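Guest Room and Folding Questions, Answered

This page began as a note taped inside the closet door at Erklow, our short-stay house. The note grew to two sheets, then three, and then Raquel Nogueira asked whether guests were expected to bring reading glasses. So now it lives on the website. The questions are real. The tone is mine, and complaints about it may be sent to me, Kirsten Briem, at the desk.

Why does the welcome sheet tell me to fold on the bed?

Have you seen the dresser top? It holds one sock and a strong opinion. The bed is the biggest flat surface you'll get here, it's at a decent height, and you already paid for it. Pull the duvet smooth first, or you'll be pressing its wrinkles into your shirts.

Do I have to make the bed before I fold on it?

You don't have to do anything, you're on vacation. But a T-shirt folded on a heap of bedding comes out shaped like the heap. Two tugs at the corners will do. If you enjoy hospital corners, please enjoy them quietly.

What's the house method for a T-shirt?

Lay it flat, front up or front down. (There are two schools on this and Hafþór Stougaard belongs to both, depending on who's arguing with him.) Bring one side in toward the middle, then the other, until you have a long strip. Tuck the sleeves back as you go. Then fold the strip in thirds from the hem. The long strip is where most people stop to check their phone, and a bed can stay covered in long strips until supper. 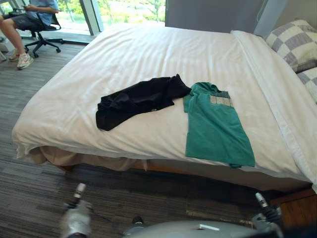
What about shorts, sweatpants and other dark lumps?

Black clothes are hard to fold in the evening because you can't tell the front from the back from the pocket. Take them to the window end of the room, hold them up by the waistband and give them one good shake. Fold one leg over the other, then fold down from the waist. If it turns out to be a shirt, start over and tell no one.

Can I leave it all in a ball?

Yes. We don't inspect. The housekeepers have been asked not to touch guests' clothes, balled or otherwise, so the ball will be there when you get back, and it won't have improved.

How many pillows do I get, and can I have more?

You get what's on the bed. Extras are in the hall closet, second shelf, and you can help yourself. Please bring them back to the shelf before checkout. One December we spent a whole afternoon looking for a pillow that had gone home to Banville with somebody's aunt.

Where should the pillows go while I'm folding?

Up by the headboard, out of the way. The checked ones can lean there and look decorative, a job they do well. The long white one tends to wander, and it will slide off the side if you let it. Push it back toward the middle now and then. 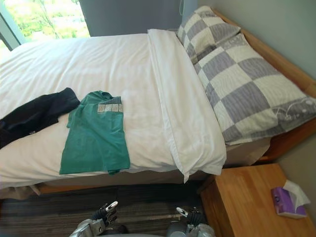
Speaking of wandering, please keep suitcases off the duvet. Wheels have been places. There's a folding luggage rack in the closet, behind the ironing board. Sigrún Steinarsdóttir has made a small sign about this for every room, with a drawing of a suitcase that many guests take for a toaster.

Is there an iron?

There's one, and it is shared. Ask at the desk before 8 p.m. It's a Truda, it's heavy, and it has two settings: lukewarm and regret. Use a cloth over anything with a printed graphic on the chest. We have replaced one T-shirt so far and don't plan to make a habit of it.

Can I run the washer?

The laundry room is at the bottom of the stairs. The door code is 233, then the star. A full cycle takes 20 minutes longer than the display says, and the display will not be argued with. The dryer is fine. Clean the lint screen, please, both before and after, on the theory that the person ahead of you didn't.

What if I run out of tissues?

Leave the empty box on the nightstand and we'll swap it. You don't need to write us a note, although Þórey Frandsen keeps the nicer ones pinned up in the office.

How do I get a T-shirt to stand up in the drawer?

Fold the strip smaller than feels right, then press it flat with your whole hand, fingers together, and slide it in on its edge. Stubborn cotton may need a second fold. Picking up the finished shirt is where it all tends to come apart, so get your fingers well under it and keep your thumb on top.
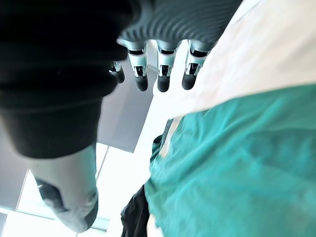 Four fingers and a thumb over the work.

I folded everything and it still won't fit in my suitcase.

You bought things. Everyone does. The post office will sell you a box, and Hallgrímsson, the bakery next door to it, will sell you something to eat while you stand in line.

Can I get a late checkout so I can finish packing?

Call extension 672 the evening before. If the room isn't booked that night, you can have until 1 p.m. For anything involving a lost key, a lost sock or a pillow you'd like to confess to, it's extension 767.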